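Home | News | Research | Events | Contact

Savolainen Institute Releases Results of Gripper Training Study

HIRINWOOD, January. The Savolainen Institute today released the results of a study on how robot arms learn to handle small objects from recorded human guidance. The work was carried out with Brirnurura, a maker of control software, at the Institute's laboratory in Hirinwood.

The study tested a training method called Jomberg. An operator guides the arm through a task, and the software marks the moments at which the gripper changes speed or direction. The controller is then trained mostly on those moments, and the long stretches of steady movement between them are given less weight.

Controllers trained with Jomberg on 1,000 recordings completed 911 of 1,000 test attempts. A standard controller needed 2,000 recordings to reach the same level. All tests used the same two tasks, picking up a small part and placing it in a tray.

The Institute plans to extend the method to tasks that require two arms working together. That work will begin at the Hirinwood laboratory in the spring. 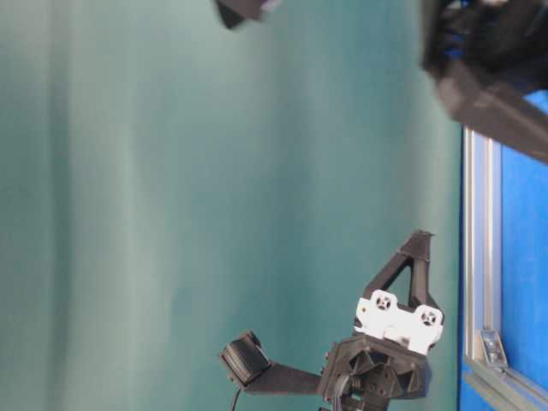 The recordings, the training code and a full list of failed attempts will be made available to other research groups on request. A technical report describing the method has been submitted for review. The laboratory will also hold an open session for visiting researchers on a Saturday in March, and registration details will be posted on the Events page.

Share 2 | Comments 0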